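Cullstead Garden Swap – notes from our January get-together

I said I'd type these up, so blame me for any mistakes! We started at 6:30, a bit late, with nearly everybody still in coats.

Seed order. We agreed to buy from Norance again. The total comes to $312, up from last year, and there was some grumbling about that. I grumbled too. We're dropping the fancy squash and keeping both kinds of beans. Agreed by show of hands.

Plant sale. It's going ahead in May at the Collet Street lot. We have 96 starter pots left over, and people wanted more tomatoes this time (the peppers hardly sold). I'm asking about tables – please don't all ask separately like last year.

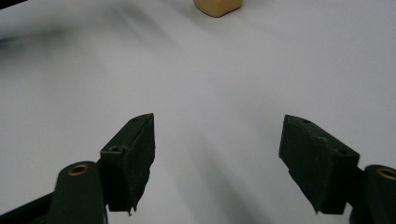
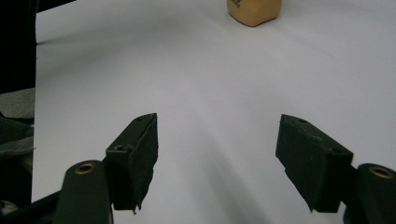

Water barrels. Long talk, this one. The Flumula barrel leaks at the tap and we couldn't settle on fixing it or buying another. Two people want a new one, one person wants to try tape, and I mostly wanted a cookie. We set a limit of $75 either way and put it off until next time.

Compost. Please, please no more citrus in bin 3! I'll make a sign.

Other stuff. The gate code is changing in March, and I'll send it around by text. Somebody left a blue casserole dish, and it's at my house.

We wrapped up at 8:10. Next meeting is in February, same room, and it's my turn to bring snacks.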